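From: Tahmineh Sadeghi
To: tincture-talk
Date: 13th November
Subject: Re: Is the lab sheet even for my bottle?

Hi Costel, hi everybody,

Costel Dumitrescu wrote:

> I picked up the Baltum hemp oil at Nedelcu after so many of you
> recommended it. The label says full spectrum. The QR code on the box
> opens a lab sheet, but the batch number on the sheet ends in 229 and
> the one on my bottle ends in 632. Am I being fussy? Also, the THC line
> says "ND" and I don't know if that means none. My company does random
> screening twice a year, so I'd rather ask a dumb question now.
>
> Costel

Not a dumb question, and no, you're not being fussy! The batch number is the whole point of the sheet. If yours says 632 and the sheet says 229, then you're reading somebody else's results. It might be a lazy web page that always opens the same PDF (I've run into that with two other brands, and both times the right sheet showed up after I emailed). Or they might not have tested your batch at all. You can't tell from the outside, so write to them, give them the full number, and ask for the sheet that goes with it. I'd keep the bottle closed until they answer.

On "ND": it stands for "not detected," and it only means something next to the limit the lab was working with. Look for a column called LOD or LOQ, usually over on the right in tiny print. Those are the smallest amounts the lab could pick up or put a number on. If that column is missing I get grumpy, and I ask for it.

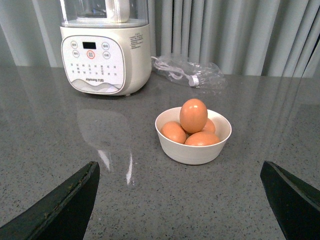
Now the part I'd think hardest about in your shoes. Full spectrum generally means there's some THC in there, even if it's a small amount and perfectly legal to sell where you live. Take it every day and it can build up, and people have failed urine screens that way. Isolate is the safer bet, or broad spectrum if you trust the maker, but I wouldn't call either one a guarantee. Labels are wrong more often than any of us would like. And "I only take hemp oil" doesn't get you very far with most employers, as my brother-in-law found out in March when his offer letter got pulled. He had the receipt and everything.

So before you take any, could you look up your company's written policy? Some of them mention CBD by name these days. If you take anything by prescription, please run it by the pharmacist too, especially blood thinners or seizure meds. CBD can mess with how those get broken down, and I don't think we bring that up on this list as often as we should.

I had a Baltum bottle from last winter and went digging for it after I read your message. The batch number is printed on the bottom, half rubbed off from living in my purse, and I can make out the first 4 digits and that's it. So I'm no help there. Does anybody else have a newer one, and does your sheet match? Post the last three digits if you do.

Costel, let us know what they write back, even if it's a form letter.

Tahmineh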